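4.2 Start-state checks

The Purnar guideline asks that every simulated trial begin from a recorded and checked state. We applied it to 200 trials in the Rernura simulator, using 3 checks: joint limits, clearance from fixed objects, and gripper state. A trial that failed any of them was reset and logged, and its number was not used again. Resets were limited to 5 per trial, following the El Fassi protocol. The clearance threshold was set at 25 mm for all fixed objects, including panels and walls.

Gripper state must be confirmed from the wrist view as well as from the joint reading, as the two were found to disagree in earlier work at Grarkville. An open gripper is accepted only when both fingers can be seen and the surface shows clearly between them, as in Figure 4, where nothing is held. Uneven lighting, which leaves one inner face much darker than the other, is not a ground for rejection. The clearance check is run separately, and a wrist view should not be used to estimate distance to a nearby panel.

Figure 4. Wrist view with the gripper open.

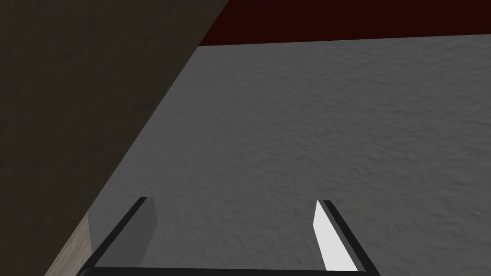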